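How to Prepare and Run a Hand-Held Gripper Demonstration at an Open Day

Skindale Learning Centre, Technology Outreach. Guidance for presenters and hosts. Revised 7/9/20.

Purpose of this page

This page sets out the procedure for presenting the sorting demonstration during open days and home visits arranged through the centre. It applies to presenters who have completed the induction and to hosts who have agreed to make a room available. It does not cover the fixed-arm display at Brekidberg, which has its own instructions and its own risk form.

The demonstration is given with two hand-held grippers, one in each hand. Visitors watch small household articles being picked up, turned, carried and set down in a shallow tray, and are then invited to try the same actions themselves. A session lasts 26 minutes, including the visitor turns. Presenters should resist the wish to extend it; the hands tire sooner than one expects, and the later attempts are seldom as good as the earlier ones.

Before the visit

1. Confirm the room with the host. A bedroom or a sitting room is perfectly suitable. The working surface may be a table, a bed or a firm sofa, provided that the presenter can stand or kneel close to it without leaning.

2. Ask the host to leave the room as it normally is. Pictures on the walls, clothing over the end of a bed and similar matters need not be cleared away. Visitors respond better to an ordinary room than to a bare one.

3. Check both grippers. Open and close each pair of jaws fully, ten times, and listen for scraping at the pivots. Wipe the pads with a soft cloth. Do not oil the linkage.

4. Select the articles. Hair ties, hair clips, cords and key rings are recommended. They are light, they do no harm if dropped, and most households can supply them. Avoid anything sharp, anything of sentimental value, and anything small enough to be lost in the bedding.

5. Bring a shallow tray. The lid of a cardboard box will serve. The rim should be low enough for the jaws to pass over it without the wrist being raised.

Setting out the surface

Smooth the sheet or cloth once and then leave it. A perfectly flat surface is neither needed nor helpful, as small folds give the jaws something to work against. Place the tray beyond the articles, on the far side from the presenter, so that each movement is a reach forward and never a reach across the body.

Articles should be laid in a loose group. Some may overlap. A group that has been set out in rows suggests to visitors that the task depends on the rows, and they will spend their turn attempting to restore them.

Carrying out the demonstration

1. Take up the grippers and hold them above the surface with the jaws open. Wait until the visitors are quiet.

2. Begin with a braided or knotted article. A thick cord offers a firm hold and allows the presenter to settle into the work. Approach from directly above, close the jaws around the lower end and pause.

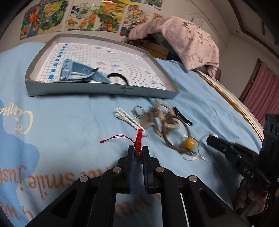
3. Lift slowly. The first few centimetres decide the matter: if the article is going to slip, it will generally do so before it has left the surface entirely. Should it fall, leave it where it lands and begin again from that position. Presenters are asked not to use their fingers to correct an article once the demonstration has begun.

4. Carry the article over the rim of the tray and lower it until it touches the bottom. Open the jaws only then. Dropping from a height is quicker, but visitors copy whatever they are shown, and the habit is difficult to remove afterwards.

5. Repeat with a rigid article such as a clip or a ring. Explain that a rigid article must be taken by a part which the jaws can close upon squarely. A claw clip is best held across its body. Its teeth make a poor place to grip and may catch on the pads.

6. Proceed to the thin elastics. These are the hardest articles in the set and should always come after the cords and clips. A thin loop must be caught between the very ends of the jaws, and it will often stretch or swing before it comes free of the others. Use one gripper to hold and the other to draw away. If two loops are tangled, keep the holding hand still and let the moving hand do all the work. 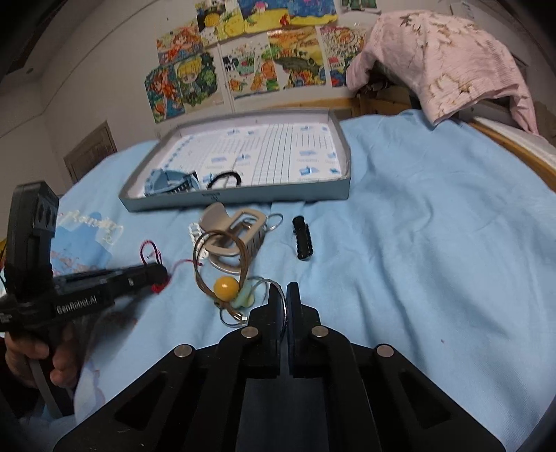
Hair accessories set out on the bed in front of the tray, with both grippers in use.

7. When the tray has received four or five articles, stop. Return everything to the sheet in full view of the visitors, by hand, and invite the first of them to begin.

Visitor turns

Each visitor should be given one gripper to start with. The second may be offered once a single article has been placed in the tray. Younger visitors usually prefer to hold the grip with both hands, and this should be permitted.

The presenter stands to one side and speaks as little as possible. It is enough to say "open", "lower", "close" and "lift" at the proper moments. Longer advice tends to arrive too late to be of use.

There is no score. Some hosts have asked for a stopwatch or a prize, and the centre's position is that neither should be provided -- a timed turn encourages visitors to snatch at the articles, and the pads wear unevenly as a result.

Questions which are commonly raised

Visitors frequently ask why an adult with two good hands should take such trouble over a hair tie. The presenter may reply that a machine has to be shown everyday tasks carried out with the same kind of jaws that it will itself use, and that soft, stretching articles remain among the most difficult. A fuller answer is given in the printed leaflet, of which 200 copies are held at the Nillevmont office. Please request them in August if they are needed for the autumn programme.

Visitors also ask whether the jaws can pinch. They can close upon a finger, although without great force. Presenters should say so plainly at the start of the turns and should keep other hands away from the surface while a gripper is moving.

After the session

Count nothing and tidy nothing until the grippers have been put away. Then return the articles to the host, shake out the sheet, and check the folds for beads and small rings. Complete the visit sheet the same day. It asks for the length of the session, the number of visitors and any article that proved unsuitable. The last of these is the most useful to us -- the current list of recommended articles was drawn almost wholly from presenters' remarks.

Pads are to be replaced after 1,000 closures or when the surface has become shiny, whichever is the sooner. Replacement pads are kept in the Bayram cupboard on the ground floor, on the second shelf. Sign for what you take.

Group size

No more than 22 visitors may be booked for one afternoon, and no more than six should be in the room together. Where a larger party arrives unannounced, the presenter may decline to begin until the party has been divided.

Requests for a demonstration, and corrections to this page, should be addressed to Elif Naz Karabulut, Technology Outreach, at the Skindale reception desk. Hosts who have received a visit before need not complete the room form a second time unless the room has changed.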